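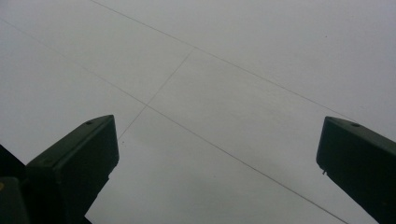 Why is the sky grey some days?

Hi again Cloud Kids! Lots of letters this month about grey skies so let's go. Grab a snack.

First thing. Clouds are made of water. Tiny tiny drops, so small they float. Well - they are falling, but so slowly that the air pushing up keeps them there. Same as dust in a sunny room.

Where does the water come from?

Puddles. Lakes. The sea. Your wet socks on the line. The sun warms the water and bits of it drift off into the air as a gas. You can't see it. It's called water vapour.

Up it goes. Higher up the air is colder, and cold air makes the vapour turn back into drops. Each drop needs something to grab onto, like a speck of dust or sea salt or smoke. Millions and millions of drops together - cloud!

Okay but why grey?

Sunlight looks white but it's all the rainbow colours mixed up. When it hits the drops in a cloud it bounces every which way. All the colours bounce pretty much the same, so they stay mixed and we see white.

Now make the cloud thick. Really thick. The light has to bounce through more and more drops, and a lot of it gets bounced back out the top. Less light makes it down to you. Less light = grey. If you were in a plane above that same cloud it would be bright white on top. Same cloud!

So a dark cloud isn't dirty. Mekdes Araya (age 7) from Tenstead wrote to ask if grey clouds need a wash. Great question Mekdes, and no.

Does grey mean rain?

Sometimes. A thick cloud has more room for drops to bump into eachother and join up. Bigger drops are heavier. When they get too heavy for the air to hold up, down they come.

But plenty of grey days stay dry. It depends what sort of cloud it is.

Stratus - the flat grey blanket. Low down, covers the whole sky, hardly any shape to it. Might drizzle. Might just sit there all day being boring.

Nimbostratus - thicker, darker blanket. This one rains, and it can go on for hours. Indoor lunch weather.

Altostratus - a higher up blanket. You can sometimes see the sun through it, like a torch behind a bedsheet.

Cumulonimbus - the giant. Tall as a mountain, or taller. Thunder, lightning, hail. Go inside for this one please!

Low clouds like stratus are usually under 2,000 metres. Fog is even lower, it's a stratus cloud touching the ground. So if you've walked to school in fog you have walked through a cloud. Tell your teacher.

Try it: milk cloud

You need a clear glass, water, a torch, some milk and a grown up's permission.

1. Fill the glass with water. Shine the torch through the side onto a wall. Nice bright spot.
2. Add one drop of milk and stir. Look at the spot again.
3. Keep adding drops. Look at the wall everytime.

The spot gets dimmer and dimmer. The tiny bits in the milk are bouncing the light around, just like cloud drops do. Lama Tannous tried it with a whole splash of milk and her spot disappeared completely. Don't drink it after, you've had your fingers in it.

Words to know

Vapour - water when it's a gas
Droplet - a very small drop
Scatter - when light bounces off in all directions
Overcast - sky all covered in cloud

Next time: why is the sky blue on the other days? Get your questions in by Wednesday.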